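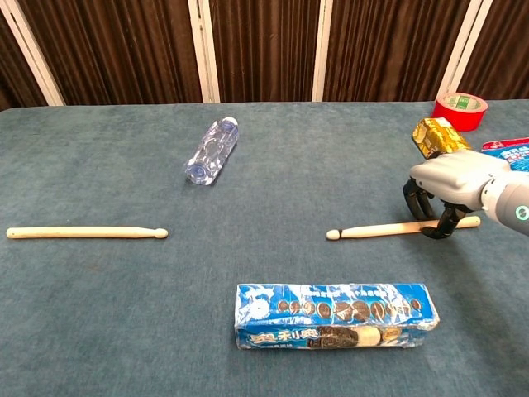

L'atelier partagé de Semora occupe le rez-de-chaussée d'un ancien dépôt de pièces agricoles, à dix minutes à pied de la gare. J'y suis passé en mars 2018 pour le projet Bavora, un robot de table que quatre membres construisent le soir. Annunziata Caruso s'occupe de la mécanique, Samuele Amato de la commande ; les deux autres étaient absents. Le problème du moment est la prise d'objets minces posés à plat. Une baguette de batterie s'y prête bien : le manche est rond, il roule, et son diamètre laisse peu de place aux doigts entre le bois et le feutre. La main doit se refermer par-dessus, le bout des doigts recourbé sous la baguette, sans appuyer sur la table. La bouteille en plastique couchée à côté pose une autre difficulté, celle de la transparence, que Samuele traite séparément.

Le feutre a été collé en septembre. Auparavant le plateau était nu et les objets glissaient au moindre contact. Le revêtement a réglé ce point et en a créé un autre : le frottement varie selon l'usure, et les consignes d'effort ont dû être reprises. Le rideau plissé sert de fond uniforme pour la vision. Annunziata aurait préféré un panneau mat, mais le paravent était disponible et se replie.

Côté commande, la trajectoire est découpée en 5 phases, de l'approche au retrait. Chaque phase a son propre seuil d'arrêt. La boucle de correction tourne à 200 Hz, valeur retenue après des essais plus rapides qui saturaient le bus. Le dépassement se voit surtout en fin d'approche, quand le poignet change d'orientation. J'ai demandé pourquoi ne pas ralentir à cet endroit ; c'est prévu, le paramètre existe, il n'est pas encore réglé.

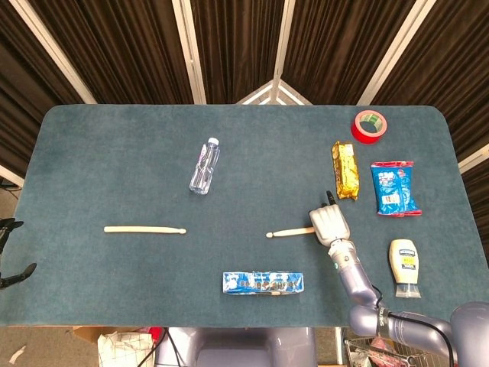 Le bras au-dessus du plateau, câble noir en boucle près du poignet.

Le passage du câble a occupé une bonne partie de la discussion. Trop tendu, il charge le poignet ; trop lâche, il risque d'accrocher un objet haut. Annunziata a dessiné une gaine articulée — deux versions sur papier, aucune fabriquée — et attend de connaître la course définitive. Le choix des autres objets suit une règle simple : des formes et des surfaces différentes, achetées au supermarché du coin. Les emballages dorés et froissés donnent les plus mauvais résultats en détection, à cause des reflets. Le rouleau de ruban adhésif rouge est reconnu sans difficulté, d'après Samuele.

Les dépenses en petit matériel s'élèvent à 855 euros, visserie et câblage compris. Le journal de montage est tenu dans un classeur près de l'entrée, consultable sur place. J'y ai relevé deux erreurs de brochage corrigées au crayon, sans date.

Pour les visites, s'inscrire auprès de Liliana D'Amico. L'atelier ouvre le mardi soir et l'entrée se fait par la cour.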